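Dye notebook, August 13, 2003

Back on the madder again! The May batch has been sitting in its jar since I lost patience with it, and I wanted to see if a slower heat would pull a better red out of the same root. Weighed out 700 g of fleece (the soft Carnel stuff, washed twice already) and split it over 3 pots with the old alum recipe. The recipe is the one from the 1792 dyers' handbook, the copy with half the index missing, and it says "warm as new milk", so I kept the thermometer well away from the boil and fiddled with the gas all morning.

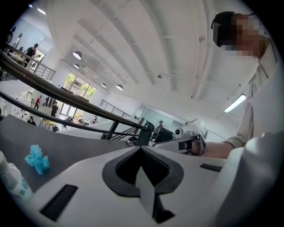
Pot one went brown anyway. I suspect our tap water, because pot two had rainwater from the butt and came up a lovely brick colour, much closer to what I was after. Pot three had a spoonful of chalk in it and I can't decide if I like it – a bit pink in daylight, quite orange under the lamp. Must look at them again once they're properly rinsed and dry. Undico still haven't sent the new mordant, so if anyone rings them, please ask for 2 tubs and not the one.

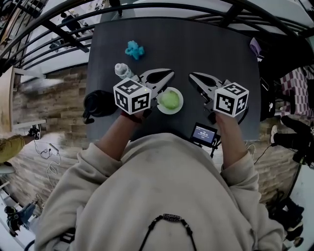

Next job is sorting out a decent neutral to go with the reds. Undyed white looks harsh beside brick, and the walnut grey I tried before was far too cold. What I want is something like the cream of that hoodie, soft and a bit warm, which would sit nicely next to pot two and against a dark grey as well. Weak onion skin might do it, or the last dregs of the weld if it hasn't gone mouldy. Will try small skeins first, no alum, short dip, and label them this time!!

Plonar Dye Workshop notebooks | Contact the workshop | © 2003 | Back to top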